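Extension de garantie sur un dressing : utile ou attrape-nigaud ?

Rubrique : Maison > Consommation > Achats et litiges
Posté le 12 janv. 2018

framboise_du_78

Bonjour à tous,

On a commandé en décembre un dressing complet de la gamme Aslow chez Tolledmont, 3 000 euros pose comprise, ce qui pour nous est une grosse somme. Au moment de signer, le vendeur a sorti une « Protection Sérénité » à 476 euros. Cinq ans de plus, tout couvert d'après lui : portes, charnières, rails, rayures, taches, « même le chat ». J'ai demandé à lire les conditions. Il m'a tendu un dépliant où il n'y avait que des gens souriants sur un canapé. Les conditions, on les reçoit « par mail après adhésion ». Évidemment.

Je n'ai pas signé cette partie-là. Depuis, le magasin m'a rappelée deux fois pour me dire que l'offre restait ouverte un mois après la livraison, et que les meubles blancs « marquent énormément la première année ». Je trouve curieux qu'on me vende un meuble en vantant sa solidité et qu'on me rappelle ensuite pour me dire qu'il est fragile, mais passons.

Mon mari penche pour la prendre. Moi je suis plus que réservée. J'ai fini par obtenir les conditions générales en insistant, et voilà ce que j'en retiens :
- les charnières et les coulisses sont couvertes, sauf « usure normale » ;
- les rayures sont couvertes si elles sont « accidentelles, soudaines et déclarées sous 5 jours » ;
- remboursement jusqu'à 800 euros par sinistre, avec vétusté à partir de la deuxième année ;
- les dégâts causés par les animaux sont exclus (donc pas le chat).
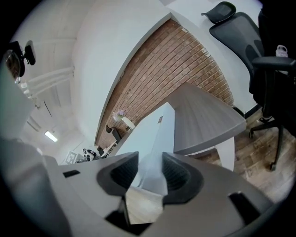 Le point qui me chiffonne le plus, c'est l'usure normale. Une charnière qui lâche au bout de quatre ans, c'est quoi sinon de l'usure ? Qui décide ? Le vendeur m'a répondu « l'expert ». L'expert de qui, il n'a pas su me le dire.

Est-ce que l'un de vous a déjà fait jouer ce genre de contrat sur un meuble, et pas sur un lave-linge ? Et a-t-il touché quelque chose à la fin ? Les avis que je trouve sont ceux du site du magasin, tous à cinq étoiles et tous écrits la semaine de la livraison, ça ne m'avance pas beaucoup.

Merci d'avance.

tonton_cheville

Bonsoir,

Gardez vos sous. J'ai payé une extension du même genre sur une cuisine Jerkov, dans une autre enseigne. Une façade a gonflé près de l'évier la troisième année. Premier courrier : il manque la facture d'origine. Je l'envoie. Deuxième courrier : il manque les photos du défaut « avant apparition du défaut ». Je n'invente rien, j'ai encore la lettre. Troisième courrier : exclusion pour contact prolongé avec l'eau. Dans une cuisine !

J'ai fini par acheter la façade moi-même et la poser en une demi-heure.

Avant de parler contrat, il faut de toute façon regarder ce que la loi vous donne déjà sans rien payer :

1. La garantie légale de conformité, deux ans à partir de la livraison. Si le défaut apparaît dans ces deux ans, c'est au vendeur de prouver qu'il n'existait pas au départ, et pas l'inverse. Beaucoup de magasins font semblant de l'ignorer et vous renvoient vers le fabricant. C'est le vendeur votre interlocuteur.

2. La garantie des vices cachés, deux ans à partir de la découverte du défaut. Plus pénible, c'est à vous de prouver, et il faut souvent une expertise. Pour un rail tordu, n'y comptez pas trop.

3. La garantie commerciale du fabricant, s'il y en a une. Sur certaines gammes elle est plus longue que l'extension qu'on vous vend. Demandez-la par écrit, parce que « garanti dix ans » sur une affiche, ça peut très bien ne concerner que le caisson.

Donc vérifiez bien ce que veut dire « cinq ans de plus ». Dans mon contrat, les cinq ans partaient de la date d'achat. Les deux premières années, je payais pour quelque chose que j'avais déjà.

Pour la suite, à la livraison, ouvrez toutes les portes et passez la main sur les chants, sans vous laisser presser par les livreurs. Et pas de « sous réserve de déballage » sur le bon, ça ne vaut rien. Écrivez le défaut précis, avec l'endroit. Faites aussi des photos de chaque élément le jour même, y compris les endroits sans intérêt, les perçages, les bords, le dos. C'est bête mais le jour où on vous dira que le trou a été fait par vous, vous serez contente de les avoir.

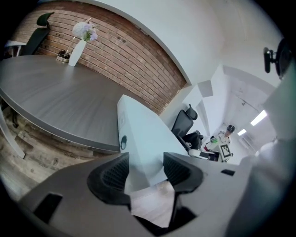

Panneau ou meuble blanc, surface lisse, avec un petit trou rond à bord métallique vers la gauche.

Avec la différence, vous mettez l'argent de côté. Une paire de charnières se trouve dans n'importe quel magasin de bricolage, et si c'est une porte entière, demandez dès maintenant au magasin le prix à l'unité et s'ils la tiennent encore en stock dans quatre ans. Sa réponse sera instructive.

kiwi-sans-peau

moi je l'ai prise pour mon canapé et jamais eu de problème avec, après j'ai jamais eu de problème avec le canapé non plus. c'est pour être tranquille quoi

pompon_breton

Je serai un peu moins sévère que tonton_cheville, mais à peine.

Ma sœur a été indemnisée, elle, pour un plateau de table Szabó rayé par un déménageur. Elle a touché 600 euros, en bon d'achat dans la même enseigne, valable un an. Elle appelle ça un remboursement, moi j'appelle ça une deuxième vente. Regardez donc si vos conditions parlent de virement ou d'avoir, le mot « indemnisation » ne dit rien du tout.

Relisez aussi votre assurance habitation. La nôtre couvre une partie des dommages accidentels au mobilier, et je ne le savais pas avant de chercher. Si c'est votre cas, vous paieriez deux fois pour la même rayure.

Quant au magasin qui rappelle, demandez un mail récapitulatif avec les promesses du vendeur, le chat compris. Chez nous les appels se sont arrêtés à ce moment-là.

framboise_du_78

Merci pour vos réponses. Pour la date de départ, je viens de relire, c'est écrit « à compter de la date de facture ». Donc pas cinq ans de plus. Mon mari penche nettement moins. J'ai demandé le mail récapitulatif, j'attends toujours.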